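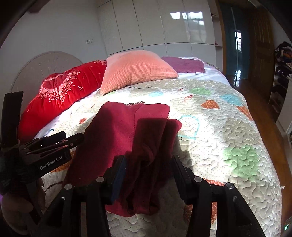

Wultley 620 basketball hoop – back in stock

Free-standing, for drive or yard. Height goes up and down with the handle, no tools. Base takes sand or water, neither suplied. Rim has 2 springs so it gives a bit on a dunk. Net included. 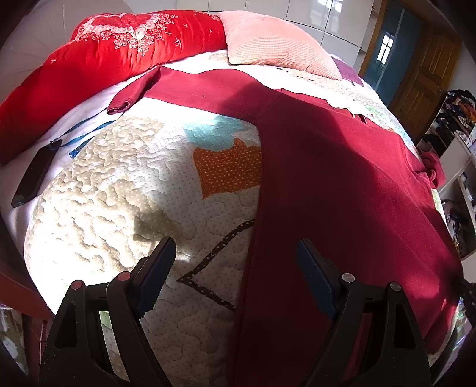
Photo: Hodska

Spare nets, rims and base caps from Delon, order code 481. Fits older Wultley posts too, but check the bolt holes first.

Delivery in 18 days, kerbside only – its heavy, get someone to help lift.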